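Home | Getting There | Where to Stay | Eat & Drink | Day Trips | News | Contact

Rosser ferry adds Sunday boats, fares go up in April

Good news and not so good news for anybody planning a trip out to Rosser this spring. The island ferry is finally getting its Sunday service back. Tickets will cost more too.

Trulum Ferries put the new timetable up on its website late yesterday. Two boats each way on Sunday, first one leaving the mainland dock at 9:15 a.m., last one back from the island at 6:40 p.m. Weekday sailings stay as they are. Saturday loses the 7 a.m., which the company says hardly anyone was using, and picks up a late boat at 9:30 p.m. so day trippers can stay for dinner.

The last time you could get a boat over there on a Sunday was three summers ago. Since then weekend visitors have had to come home Saturday night or pay for two nights and leave Monday. The hotels didn't mind so much. The cafes along the harbor did, and they have been asking for this ever since.

Fares. An adult round trip goes to $30 from the start of April. Kids under five still ride free. Bikes are free on weekdays but there will be a charge on weekends, amount not given yet. We asked and were told it will be "posted at the dock." Dogs are fine on the outside deck, on a leash, same as before.

The boat is different as well. The old one is going in for repairs and the Corirex takes over the route, a bigger ferry that used to do the run down the coast. It holds 321 passengers against 262 on the old one, with more seats indoors and a snack counter. No cars, still. If you were hoping to bring one over you will be leaving it in the long stay lot behind the ticket office, and that lot fills up early on nice weekends.

Getting a seat. Booking opens on the Trulum site this week for all sailings through the end of summer. Walk-up tickets will be sold too but only from the window at the dock, and the window closes 20 minutes before each boat. Summer Saturdays have sold out by mid morning in past years. Book the return at the same time, the last boat is the one that goes.

What's open over there. Not everything, yet. The lighthouse starts tours again in April, afternoons only to begin with. The beach path on the north side is closed past the second set of steps where the winter storms took out a stretch of railing, and there's no date for fixing it. You can still get to the sand from the campground end, it just takes longer. Bike rental at the harbor is open every day the boat runs. The island bus isn't running on Sundays so plan on walking or biking, it's flat most of the way to the lighthouse and then it really isn't.

Food: the bakery, the fish place on the pier and the pizza counter all say they will be open Sundays. The grocery closes at 2 p.m. that day. Bring cash for the pier, thier card machine goes down alot.

Overnight visitors will also notice the island's new visitor fee, $2 per person per night, added to the bill by hotels and the campground. Day trippers don't pay it. The town says the money goes to the paths and the public restrooms.

The harbor museum is back as well after a winter of work on the roof. New is a hands-on room for kids upstairs, with building sets and things to press and slide, put together with the Prolik toy library on the mainland. Free with a museum ticket. Open 11 to 4, closed Mondays, and a decent plan if it rains while you're waiting on the boat.

Weather cancellations go up on the dock board and on the ferry phone line by 6 a.m. Last year more than 2000 people signed up for the text alerts and the company says that list carries over, so no need to sign up again. If your number changed you do have to.

More on the Sunday bus if and when we hear anything.
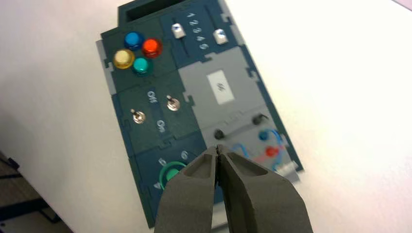
Puzzle-style panel with push buttons and sliders.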